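Drurkia - relevés de restes alimentaires en restauration collective
Fiche de données, version d'avril

Contenu
Le jeu rassemble 807 pesées de restes, saisies en fin de service dans les cantines du réseau Bailly. Une ligne correspond à un bac pesé. Les masses sont en grammes, tare déduite, avec une résolution de 10 g. Au-delà de 2000 g, le bac est fractionné et reçoit deux lignes portant le même identifiant.

Catégories
feculent, legume, proteine, emballage, mixte. Le code mixte s'applique dès que le tri manuel n'a pas été fait avant la pesée. Riz et semoule sont comptés en feculent, cuits. 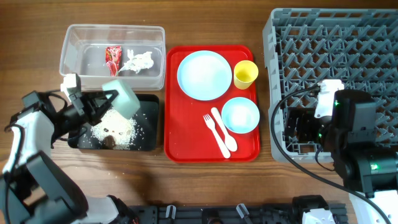 Ludivine Hamel demande si le riz mêlé à des papiers doit rester en mixte quand la part d'emballage est négligeable. Oui, dans cette version - aucun seuil n'est appliqué, et le champ note permet de le signaler.

Champs
id_bac, site, service (midi ou soir), categorie, masse_g, tare_g, note. Séparateur point-virgule, encodage UTF-8. Une valeur absente est laissée vide, jamais codée zéro.

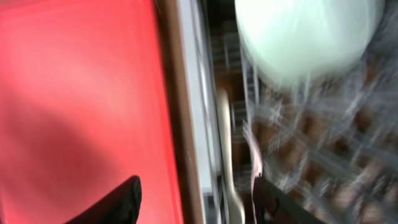
Les tares proviennent de la table tares.csv, établie par Han-gyeol Wang. Un bac sans tare connue est exclu du fichier principal et versé dans rejets.csv.

Limites
Les services du vendredi soir manquent pour le site de Hamar. Les liquides ne sont pas pesés. Les masses inférieures à 300 g sont sensibles à l'humidité du bac.

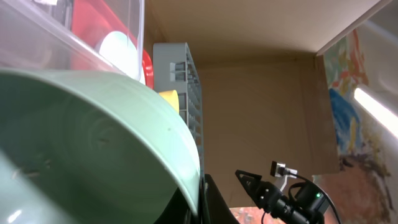

Fig. 3 - Bassine vert pâle et contenant transparent.

Contact : Eugénie Marchal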